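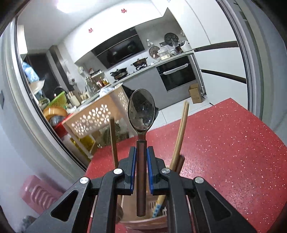

Spoon duty in the kitchen.

Jun 6, 2020

Well, today was the day the left gripper decided to quit on me, and of course it picked the chopsticks. Spoons had been going fine all morning! Pick up, stand in the holder, take out, lay down on the red table, over and over. Then I squeezed the trigger to let go of a chopstick and the jaws just stayed shut. I let go, squeezed again, nothing. Then they popped open on their own a couple of seconds later and the chopstick went flying off under the stove. So much for that run.

I called Gus Haddad (he's the one who looks after the hardware at Leltach) and he asked me to read him the log. 49 good runs, then 3 in a row where the jaw position froze while my finger was plainly moving. He thinks it's the cable. I think it's the cable too, but I wanted somebody else to say it first.

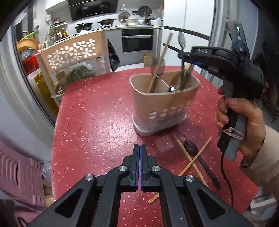 Can you keep recording if only one gripper is acting up?
Gus says to stop both, as the two recordings have to match up and a run with one bad side is no use for training.

So I stopped both. I unplugged everything, wiped the contacts, plugged it back in and did the open and close test 2 times. It passed both. Then it stuck again on the very first chopstick, with my thumb right by the linkage, and when it let go it gave me a pretty good pinch! No blood, but I said a word I won't put in here. Barrett Wojcik wants it written up as a safety thing and I guess he's right, because if it can snap on a thumb it can snap on anybody's. I filled out the Gosik form after lunch. It asks for "severity" and I put "ouch" and then changed it to "minor." 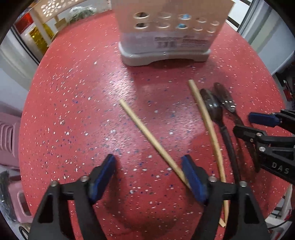 Anyway, the chopsticks are still the part I dread, even when the gear behaves. They're so skinny that the pads have to come down on them just right, and if you come in crooked they roll. Barrett keeps saying to slow down. I AM slow, Barrett.

The goal for today was 69 runs and I didn't get there. Gus is sending a new cable, and until it comes I'm not supposed to use the left one at all. I put a strip of tape over its switch so I don't forget. Thumb is a bit purple tonight. Need to fish that chopstick out from under the stove before I sweep.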